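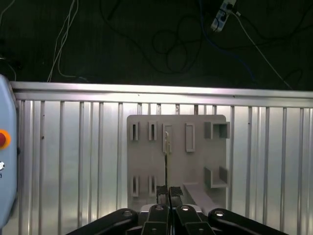
Power strip and cables on the dark floor

Extension lead for a long run of shed lights?
Posted by Grotby, April 14, 2023

Hello all! I've finally got a shed at the bottom of the garden and I'm turning it into a model railway room – so excited. The layout is based on the old Mirnaritz branch line. I want to run lights, two controllers and a small heater. Can it all go on one strip, and how do I stop the leads turning into spaghetti?

Iyengar
Lovely project! Keep the heater off the strip altogether and give it its own wall socket. Lights and controllers draw very little, so they can share happily. Add up the watts on the labels first – mine came to 400 without the heater, and the limit is printed on the back of most strips. For tidiness, I label both ends of every lead with masking tape and fix the strip to the underside of the baseboard. Never leave a lead coiled up tight if it's carrying a heavy load, and do get an electrician to look at the shed supply. Mine was done in November and I've run trains all winter!

Rerano
Velcro ties!! I bought a pack of 8 and went straight back for more. Cable ties are a pain when you change things.

Grotby
Brilliant, thank you both. Heater is getting its own socket. Off to find the masking tape.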